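Tautahi 플래너 2.4
여러 팔이 한 공간을 나눠 쓸 때를 위한 동작 계획 소프트웨어

제품 개요 | 기능 | 사양 | 설치 | 변경 내역 | 문의
최종 수정 2024년 12월 18일

Tautahi는 팔이 둘 이상인 셀에서 서로의 경로를 함께 계산하는 계획 엔진입니다. 한 팔을 먼저 풀고 나머지를 장애물로 밀어 넣는 방식도 지원하지만, 저희가 정말 공들인 쪽은 모든 관절을 한꺼번에 놓고 푸는 결합 계획입니다. 팔끼리 손끝을 몇 센티미터 앞에 두고 마주 보는 상황, 그러니까 물건을 건네거나 한쪽이 잡고 다른 쪽이 돌리는 작업에서 이 차이가 크게 드러납니다. 처음 결합 계획이 돌아간 날 개발실에서 다들 모니터 앞에 몰려들어 같은 동작을 몇 번이고 다시 틀어 봤던 기억이 납니다!

계획기는 Sumach 시뮬레이터에 바로 붙습니다. 팔의 기구학 모델과 충돌 형상을 읽어 오고, 창문이나 선반 같은 주변 구조물도 같은 장면 트리에서 가져옵니다. 따로 변환 스크립트를 돌릴 필요가 없습니다.

근접 구간 처리

두 그리퍼가 같은 높이에서 마주 보고 간격이 좁아지면 일반적인 샘플링 계획기는 대개 여기서 시간을 다 써 버립니다. 충돌 여유를 크게 잡으면 해가 없다고 나오고, 작게 잡으면 손가락 패드가 스칩니다. Tautahi는 링크 쌍마다 여유 거리를 따로 둡니다. 손가락과 손가락 사이는 3 mm까지 허용하면서 전완과 전완 사이는 넉넉하게 벌려 두는 식입니다. 설정 파일에서는 clearance_pairs 항목 하나로 끝나고, 실행 중에도 값을 바꿀 수 있습니다.

접근 방향도 같이 지정할 수 있습니다. 한쪽은 위를 향한 채 기다리고 다른 쪽이 옆에서 들어오는 자세를 goal_frame 두 개로 적어 주면, 손목이 꼬이지 않는 해부터 차례로 내놓습니다. 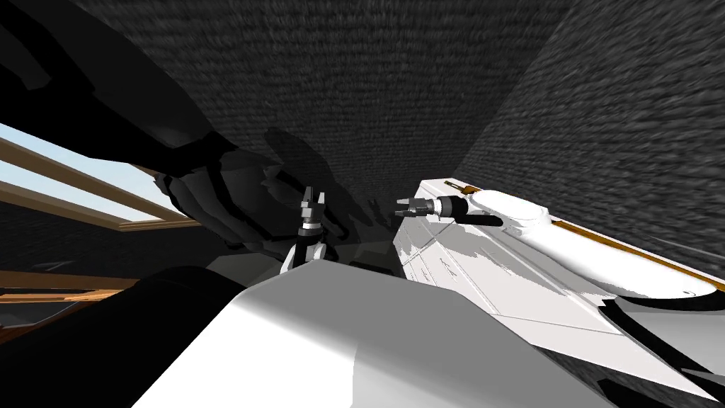 Gobnait Fahy는 링크 쌍별 여유 거리가 좋기는 한데 쌍이 많아지면 표가 금방 길어진다며, 그룹 이름으로 묶어 쓸 수 있게 해 달라고 사용자 게시판에 적었습니다. 2.4에 들어갔습니다. fingers_left, forearm_right처럼 그룹을 선언해 두고 그룹끼리의 값을 한 줄로 적으면 됩니다. 예전 방식의 표도 그대로 읽히고, 둘이 겹치면 개별 쌍에 적은 값이 우선합니다.

충돌 형상

형상은 세 단계로 관리합니다. 멀리 있을 때는 캡슐, 가까워지면 볼록 껍질, 손끝 근처에서는 원본 메시를 씁니다. 단계가 바뀌는 거리는 자동으로 잡히지만 직접 적어도 됩니다. 껍질이 각진 로봇은 캡슐 단계에서 실제보다 뚱뚱하게 계산되는 경우가 있으니, 계획이 유난히 멀리 돌아간다 싶으면 이 거리부터 줄여 보세요.

예제 셀의 기준 시험 묶음에는 307개의 질의가 들어 있습니다. 전부 저장소의 bench 폴더에 있고, 명령 하나로 다시 돌릴 수 있습니다. 저희 개발용 워크스테이션에서 질의당 계획 시간의 중앙값은 90 ms였습니다. 느린 질의는 거의 다 손끝이 맞닿기 직전의 것들인데, 로그에 어느 단계에서 시간을 썼는지 나오니까 들여다보는 재미가 꽤 있습니다.

서로 다른 말단 장치

다관절 손과 두 손가락 그리퍼가 같은 셀에 있어도 괜찮습니다. 손은 손대로 관절 수가 많고 그리퍼는 사실상 자유도가 하나뿐이라, 결합 계획에 그대로 넣으면 탐색 공간이 쓸데없이 커집니다. 그래서 손 쪽은 자세 묶음(살짝 오므림, 펼침, 집기 등)으로 줄여서 계획하고, 마지막 구간에서만 관절을 모두 풀어 줍니다. 묶음은 Lurner 편집기에서 슬라이더로 만들거나 YAML로 직접 적습니다.

손잡이가 있는 물체를 쥐고 있을 때는 그 물체가 곧 팔의 일부가 됩니다. attach 호출로 물체를 붙이면 충돌 형상이 즉시 갱신되고, 쥔 물체와 쥐고 있는 손가락 사이의 접촉은 예외로 처리됩니다. 반대쪽 손과 물체 사이는 예외가 아니므로, 손가락이 손잡이 가까이 내려와도 여유 거리가 계속 지켜집니다. 저희가 이번 판에서 제일 좋아하는 기능입니다. 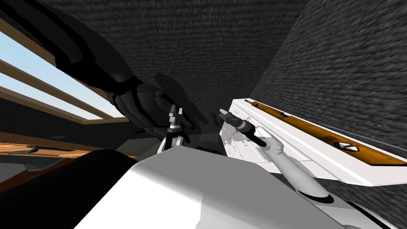 Manee Nakpan의 질문은 이랬습니다. 물체를 넘겨주는 순간에는 양쪽 다 잡고 있는데, 그때 예외 처리는 어느 팔 기준으로 되나요? 저희 쪽에서는 attach를 두 번 부르고 놓는 쪽에서 detach를 부르는 순서로 쓰고 있어요.

그 순서가 맞습니다. 두 번째 attach가 들어오면 양쪽 손가락 모두 예외가 되고, 두 팔은 물체를 통해 닫힌 사슬로 묶입니다. detach가 불리면 놓은 쪽은 다시 보통의 충돌 검사로 돌아갑니다. 다만 detach 직후에는 손가락이 아직 물체에 닿아 있는 상태로 계산되므로, retreat 구간을 짧게라도 넣어 주세요. 이 구간에서는 거리가 늘어나는 방향의 움직임만 허용됩니다. 예제는 handover_retreat.yaml입니다.

디버그 보기

계획 결과는 시간축 위에서 앞뒤로 돌려 볼 수 있고, 매 순간 가장 가까운 링크 쌍이 선으로 이어져 표시됩니다. 선의 색은 남은 여유에 따라 바뀝니다. 그림자와 조명은 계획에 영향을 주지 않지만, 켜 두면 깊이를 가늠하기가 한결 편합니다(저희는 거의 항상 켜 둡니다). 카메라는 고정 시점, 손목 시점, 자유 시점 가운데서 고르고, 시점마다 따로 저장할 수 있습니다.

실패한 계획도 버리지 않습니다. 어디까지 갔는지, 어떤 쌍이 막았는지를 그대로 남겨 두기 때문에 셀 배치를 바꿀 때 좋은 참고가 됩니다. 실패 기록만 모아서 여는 --failed 옵션도 있습니다.

사양

운영 체제: Linux 64비트
언어: C++ 라이브러리, Python 바인딩
입력: URDF, Sumach 장면 파일
출력: 시간 매개변수화된 관절 궤적, CSV 내보내기
동시에 계획하는 관절: 최대 37개
충돌 형상: 캡슐, 볼록 껍질, 삼각 메시
로봇 연결: Modurine 드라이버 또는 사용자 정의 어댑터
라이선스: 연구용 무료, 상업용은 셀 단위

설치

패키지를 풀고 tautahi setup을 실행하면 의존성을 확인한 뒤 예제 셀을 내려받습니다. 처음이라면 dual_arm_basic부터 열어 보세요. 팔 두 개가 빈손으로 마주 보는 데까지 가는 짧은 예제이고, 숫자를 조금씩 바꿔 가며 여유 거리가 경로를 어떻게 휘게 하는지 보기에 딱 좋습니다. 그다음은 mixed_hands입니다.

Python에서만 쓰실 분은 바인딩 패키지만 설치해도 됩니다. 이 경우 디버그 보기는 빠집니다.

2.4 변경 내역

링크 그룹 단위 여유 거리 추가
두 팔이 함께 잡은 물체의 닫힌 사슬 계획
retreat 구간 문법 추가
메시 단계 전환 거리가 장면 단위에 따라 잘못 읽히던 문제 수정
Lurner에서 저장한 자세 묶음의 이름에 한글을 쓸 수 있음
디버그 보기에서 시점을 바꾸면 시간축이 처음으로 돌아가던 문제 수정

알려진 문제

아주 얇은 판 모양 물체는 볼록 껍질 단계에서 두께가 부풀려집니다. 이런 물체에는 mesh_only: true를 적어 주세요. 계산은 느려지지만 결과는 맞습니다. 다음 판은 3월에 낼 예정이고, 얇은 판 전용 형상이 들어갑니다.

문의

기술 문의는 Kumudini Weerakoon, 라이선스 문의는 Panya Ongart가 받습니다. 버그를 알려 주실 때는 장면 파일과 실패 기록을 함께 올려 주시면 훨씬 빨리 재현할 수 있습니다. 이상하게 꼬인 경로, 예상 못 한 해, 다 반갑습니다!

관련 페이지
Lurner 자세 편집기
Modurine 드라이버 호환 목록
2.3에서 옮겨 오기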